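Subject: Re: [walking-readers] Panasiuk audio, and the September book
From: Enda Ó Gríofa
To: walking-readers list

On August 27, 2022, Marta wrote:

> I have the Panasiuk on hold through Lideo but there are two
> recordings listed under the same title and I can't tell which
> one the group is using. One is a lot shorter. Also, did we ever
> settle whether we're reading the whole thing for September or
> stopping after the river section? I'm driving up to my sister's
> next week and would like to get most of it done in the car.
>
> One more thing. The paperback at my branch has a different
> subtitle from the one on our list. Same book?

Marta, get the longer one. The short recording is the abridged version that was made for radio, and it leaves out the whole middle of the book, including the two winters at Bullasau. If you search Lideo by author you get both of them mixed in with the children's titles. Searching by title and then sorting by length puts the full reading first. The listing does say "abridged" on the other one, but you have to open the details to see it.

Same book, yes. The subtitle was changed for the paperback. As far as I can tell the text is the same except for a new preface and a corrected map. The page numbers are off between the two, so please give chapter numbers when you post to the list. Last time we had people on different editions arguing about a passage that half of them hadn't reached.

On how much to read: we're doing the whole thing. It was going to be split over two meetings, but the river section ends on page 131 of the hardcover and the rest goes quickly. The chapters on the marsh farms are short and some are only a few pages. If you run out of time, skip the appendix on drainage law. I read it and would not do so again. 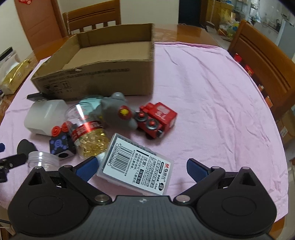 Do you need to have read the Gurnitz book first?

You can start with Panasiuk and be fine. She refers to Gurnitz a good deal in the opening chapters, mostly to disagree with him about when the cranes stopped nesting on the lower marsh, but she quotes enough of him that you can follow it. His book is out of print anyway. The county library has one copy, and it doesn't leave the building.

For anyone who is using the audio, the narrator reads the footnotes aloud where they fall in the text. It took me a couple of chapters to get used to. There is a slight change in her voice when a note begins, and a pause when it ends. The bird names are read in Latin as well as English, which slows down the survey chapter quite a bit. I put the speed up for that part.

Also for the audio people, the maps come as a separate download. They are under the "extras" tab and not in the player. You will want the second one, with the dikes marked, when you get to Bullasau. Without it I had the farm on the wrong side of the channel for most of a chapter.

We're in the back room at the library again, same time as before. The room holds 20 and we have been getting close to that, so if you are bringing a guest, write to me off list first. There is parking behind the building after five.

Suggestions for the book after this one can go to the list any time. So far I have a history of lighthouse supply boats, a memoir by a seed collector, and the beaver book that Tom keeps putting forward. Please check that a title is available in print and audio before you send it in. We have several members who only listen, and the seed collector may not pass on that count. I have asked Lideo whether a recording is planned and have not heard back.

Please trim your replies. The digest people are getting the whole thread every time.

Enda

--
walking-readers mailing list
To leave the list, send a blank message with "unsubscribe" in the subject line.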